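The house rules, version 3

Monday, July 2, 2018

The bench rules have been rewritten again. Those of you who kept the last set pinned above your desk may now take it down, and those of you who used it as a coaster may carry on, as the paper is the same weight.

Version 3 fits on two sides of A4, down from eleven pages. It applies to every two-arm station at Tiltmont and, from the middle of the month, to the Wavell room as well. Yeon will keep its own rules until its stations are moved, and visitors there should ask at the door which set is in force.

The largest change is to what we call a finished run. Under version 2, a run counted as finished when the operator said so, and we learned a good deal about the optimism of operators. From now on the end state is written down before the first run of the day, in one sentence, on the station card. "All packets in the tub, mug where it was" will do. "Tidy" won't. We had 196 runs labelled "tidy" in the spring and two people reviewing them, and they are still on speaking terms, though mostly about other things.

The second change concerns objects. Soft, light, crinkly things are now a class of their own, with a page in Ustetti to log them on. A tea packet that has been picked up forty times is a different shape from one fresh out of the box, and the arm knows it even if the label doesn't. Worn packets may stay on the table, but the log must say that they are worn. Please don't smooth them out between runs -- or if you must, smooth all of them, and write that down too.

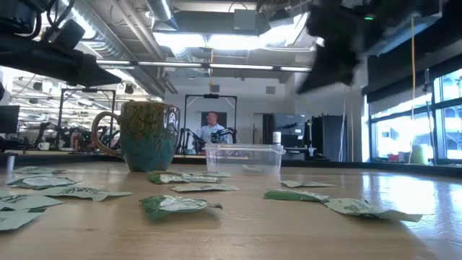
Tea packets, a mug and a clear tub at one of the stations.

Third, breakables. Ceramic is allowed within reach of both arms, provided the speed limit on the card is set to "slow" and the operator has a hand on the stop. Glass is still not allowed. Several people have written in to say that a mug can break as well as a glass can. We know. Glass is harder to find afterwards.

Fourth, daylight. Blinds may be up or down, but not halfway through a batch. If the sun comes out and you can't bear it, end the batch, move the blind and start a new one.

Of the 1,624 runs checked against the draft rules, 1,350 passed without a note. The commonest fault in the rest was a blank station card, followed by a station card describing some other station.

Cards are in the tray by the Tiltmont printer. Old ones should go in the recycling, including the ones with drawings on. Comments on version 3 are welcome until the end of July and should quote the rule number, so that we can tell which one you are cross about.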